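Visit notes: Prollow cut-flower nursery, Drulovcombe, March

The nursery opens its glasshouses to growers once a year. I arrived at 9.30 and joined the first group, led by Agnes Carnegie, who runs the tulip side. Most of what follows concerns forcing and post-harvest handling, as the field crop was not yet up to much.

**Forcing.** Bulbs are cooled at 5 °C in stacked crates, then moved into a glasshouse held at 16 °C. The house has 37 bays, each taking 300 crates when full. Watering is from below, on a flood floor, and the run-off goes back through a sand filter. Carnegie has stopped feeding with anything except calcium nitrate. She puts last year's weak stems down to a calcium shortage and a humid spell in the second week.

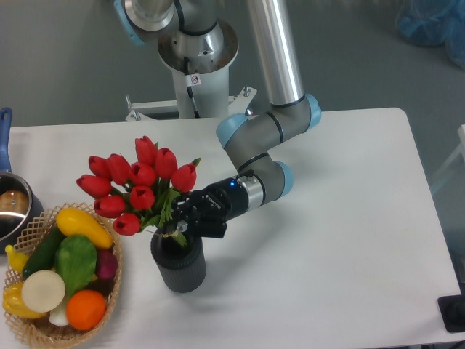
**Cutting and storage.** Stems are pulled with the bulb attached and trimmed in the packing shed. Red varieties are picked when colour covers half the bud; the paler ones are left a day longer. Bunches stand upright in the cold store at 2 °C, in a few centimetres of water. The store was rebuilt by Lennox and draws 163 kWh on a normal day, metered separately from the glasshouse.

**Vase life.** The nursery keeps its own records and has now logged over 795 bunches. Re-cutting the stems gave a small gain. Flower food made little difference to tulips, though it did help the alstroemeria.

Questions ran on past noon, mostly on botrytis and the price of crates. The boiler house was closed for servicing. Parking is on the verge by the lower gate, and the track is soft after rain.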